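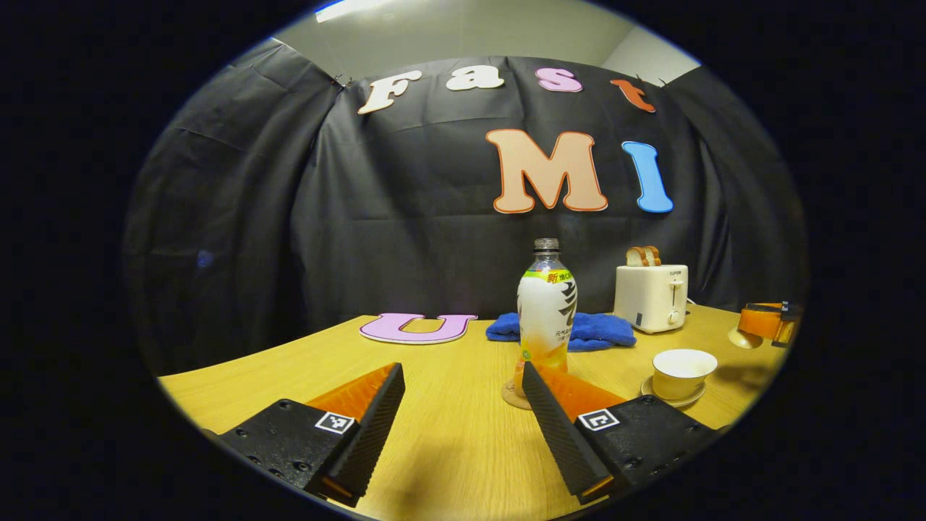 Vacancies / Race Team / Part-time

Data and Systems Technician, club endurance racing

Prididside runs two cars in a regional club endurance series and requires a part-time data technician for the remainder of the season. The post is based at the Tullow workshop, with travel to all race meetings and two test days. The first test is in May.

The technician will maintain the logging system on both cars, calibrate sensors before each event, download and archive data after every session, and prepare lap comparisons for the drivers. Between events the work is mostly wiring repair, connector replacement and updating channel lists. The cars use the Flarkier logger with 74 active channels, sampled at up to 800 Hz on the dampers.

Required:
- Two seasons of work with data logging on a race or rally car
- Able to build and repair a motorsport wiring loom from a drawing
- Working knowledge of CAN bus
- Full driver's license

Experience with brake temperature and tire pressure sensors is useful. Towing experience is also useful, as the second trailer sometimes has no assigned driver.

Pay is $300 per day at the track. Workshop days are paid by the hour at a rate agreed on appointment. Lodging and meals are covered at away meetings. Team clothing is supplied; bring your own hand tools and laptop.

Send a resume and one sample data report, of any car, to the Prididside office at Blackburn. Applications close Sunday, April 5, 2026. Interviews include a short practical test on a bench loom.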